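Checking Claims About Convoys and Troop Movements: Your Questions

January 24, 2021

How many vehicles were in the Skevcombe column?
We don't know. The longest clip shows up to 12 trucks before the road bends. The figure of 300 came from one anonymous post, and we have yet to see anything that backs it up.

Does a clip from a checkpoint prove where a convoy was going?
No. It proves a road and a direction, if you're lucky. Trevness is on that road — so are 7 other towns.

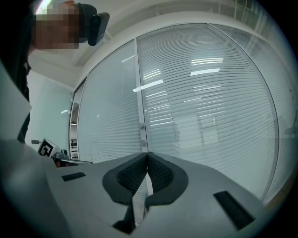
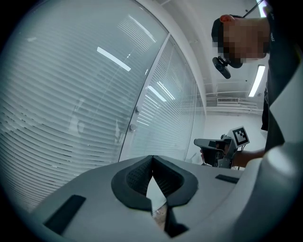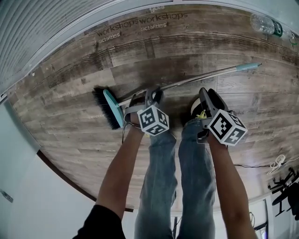
Why won't you accept the Garnero map?
It gives no sources. Saimi Ojala wrote to its authors in October and asked for the original footage. They sent back the same map with brighter arrows.

Two accounts posted the same video. Isn't that confirmation?
Only if two people filmed it. Compare the shadows, the traffic and the sound. Most "second angles" we get are the first one, cropped or mirrored.

Can I trust a defense ministry denial?
About as far as you'd trust the claim it denies. Rastogi base was declared empty 2 times last year, and satellite pictures showed parked armor both times.

What should I send you?
The original file, the link where you found it and the place you think it shows. Leave out the theory. If you filmed it yourself, don't send anything that could put you at risk.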